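Privy marks on coins

By Gunvor Myklebust
Updated in April

A privy mark is a small symbol struck on a coin, separate from the main design, and it tells you something about who made the piece or when. I've been hooked on them since 1995, when an uncle gave me two silver coins that looked identical until I put them under a loupe. One had a tiny anchor beside the date. That was me gone!

The marks started out as a control. A mint master could be called to account if his coins were light or the silver was poor, so each one put his own sign on the dies - a star, a flower, a letter, whatever he liked. The mark was "privy" in the old sense of private, and the public mostly didn't notice it. Mint marks are a different thing, though people mix them up all the time (I did for years). A mint mark names the place, while a privy mark can point to a person, a batch or an occasion.

You'll usually find one in the field near the date, or tucked under the bust. On older hammered pieces it's often at the start of the legend, where it's easy to take for a bit of decoration. Worn coins are the hard ones. I tilt mine under a desk lamp until the shadow catches the edge of the symbol, and some evenings I still can't tell a rose from a blob.
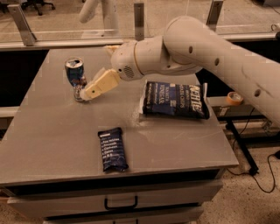

A drink can with a dark blue label, standing on a grey tabletop.

Modern mints have kept the idea going mostly for collectors. An ordinary bullion coin gets a little animal or a maple leaf added, the mintage is kept low, and the price goes up. I grumble about this and then I buy them anyway. The colour of the box seems to matter to some buyers as much as the coin does, which I'll never understand.

A rare mark can lift the value of a common coin quite a lot, so fakes turn up. Look for a symbol with mushy edges or tool marks in the field next to it - both can mean it was added after striking. And please don't clean the coin first to get a better look.

Related articles
Die varieties and how they're numbered
Edge lettering
Hammered and milled coinage
Reading a worn legend

Contact | Copyright Gunvor Myklebust | Back to top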